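Looking After Light-Coloured Tables and Benchtops

If you've got a pale table in the house, you'll know the particular sinking feeling of lifting a mug and finding a ring underneath it. I've lived with light-coloured surfaces for most of my adult life (we had a cream laminex kitchen when the kids were small, heaven help me) and over the years I've collected a fair few ways of keeping them decent. Some came from my mum, some from neighbours, and a couple I worked out the hard way on a Sunday arvo with guests due at 5.

Start with the everyday wipe

Most of the trouble comes from using too much of something. A squirt of washing-up liquid in a bucket of warm water is far too strong and leaves a film, and then the film grabs hold of every bit of dust and toast crumb going. I use one small drop in a litre of warm water, wring the cloth until it's barely damp, and go over the top in long strokes from one end to the other. Then a second cloth with plain water, then a dry tea towel. It sounds like a lot, but it takes less time than boiling the kettle, and I usually do it while the kettle's on anyway.

Matte tops show streaks more than shiny ones do. Get down low and look along the surface towards a window and you'll spot them straight away.

Tea, coffee and turmeric

Tea and coffee come up with a paste of bicarb and water. Make it about as thick as yoghurt, dab it on, leave it while you have your lunch, and wipe it off gently. Please don't scrub! Bicarb is mildly gritty, and if you go at it with your elbow you'll end up with a polished patch that catches the light forever after.

Turmeric is another matter. My friend Kimie Tsuchiya cooks with it most weeks and swears by sunshine - she cleans off what she can, then drags the little table out onto the back verandah and lets the yellow fade over a day or two. I've tried it on a chopping board and it did very well. Bring the table in before the dew, though, and don't try it with timber veneer, which can lift in the heat.

Pen, crayon and other people's homework

For biro, a cotton bud with a little methylated spirits will generally shift it. Test under the edge first, wherever the colour matches the top, and keep the window open. Work from the outside of the mark inwards so you don't spread it. Crayon softens nicely if you rub it with a dab of cooking oil on a paper towel, and then you just wash the oil off as usual.
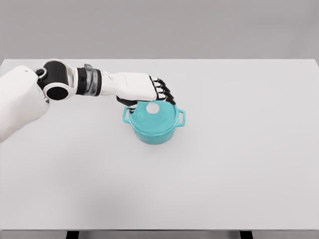

Legs and feet

Dark legs under a pale top look very smart, but they do show dust. I run an old sock over my hand and go down each leg about once a fortnight, finishing at the foot where the fluff gathers. If your table has metal legs, dry them properly after you mop. I let water sit around mine one winter and had little orange freckles on the floor by spring.

Check the felt pads while you're down there. They wear flat and pick up grit, and then they scratch the floor you bought them to protect. A packet from the hardware shop goes a long way if you cut them yourself from the sheet.

If it wobbles

Have a look at the bolts before you start folding up bits of cardboard. Turn the table upside down on an old blanket (get someone to help, do) and nip up each bolt a little at a time, working corner to corner, then go round again. Overtightening one leg while the others are loose will pull the whole thing out of square. Mine gets done every December, before the relatives arrive and start leaning on it.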